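# Cloron Regional Case Reporting Service

The Cloron service gives county and district health departments one place to record, check, and share notices of infectious disease. It is supplied by Shenoy Health Systems and is in use at 414 clinics, laboratories, and hospitals across the Gellcombe and Farnow health districts.

## Purpose

Health departments receive case notices by fax, telephone, electronic laboratory message, and paper form. Staff must enter each one, compare it with earlier notices for the same patient, and send it to the correct office. Cloron accepts all four kinds of notice and places them in a single work queue. Duplicate notices are flagged for review and are never merged without approval from a named member of staff.

The service covers respiratory, foodborne, and waterborne illness, along with vaccine-preventable disease. Districts may add local conditions to the list at any time.

## What the service includes

- Case entry screens for clinics and laboratories
- A daily summary for district health officers, delivered at 6:30 a.m.
- Contact records linked to each case, with follow-up dates
- Bed and staffing counts for participating hospitals
- Export to spreadsheet and to standard laboratory message formats
- Telephone support during district office hours

Maps are available at the district and zip code level. Counts below five are hidden on any map or table released to the public — this setting cannot be changed by local users.

## Service terms

| Item | Standard plan | District plan |
|---|---|---|
| User accounts | 100 | Unlimited |
| Training sessions per year | 2 | 6 |
| Record retention in active database | 1,095 days | 1,095 days |
| Archive access | On request | Included |
| On-site setup | Not included | Included |

Records older than the retention period are moved to the archive and remain the property of the health department. Shenoy Health Systems does not use case records for any purpose other than the delivery of the service.

## Setup and training

Setup begins with a review of the forms and reporting rules already in use. The department names a lead user, who approves the condition list and assigns account roles. Existing records may be imported if they are supplied in a supported format. Training is given by Shobha Nadar, Director of District Services, and her staff, either in person or by video.

Departments that wish to begin service with the winter respiratory season should return the signed order form before the end of October. Orders received later are accepted — setup dates will depend on staff availability.

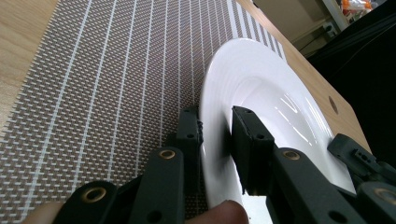
**Can a clinic send case notices when its internet connection is down?**

Clinics may complete the paper form supplied with the service and fax it to the district office, where staff will enter it in the queue. The date of receipt is recorded as the date the fax arrived.

## Ordering

Requests for a price quotation should state the name of the department, the number of reporting sites, and the plan required. Quotations are issued in writing by the District Services office. Departments in the Gellcombe and Farnow districts may order under the existing regional agreement and do not need a separate contract.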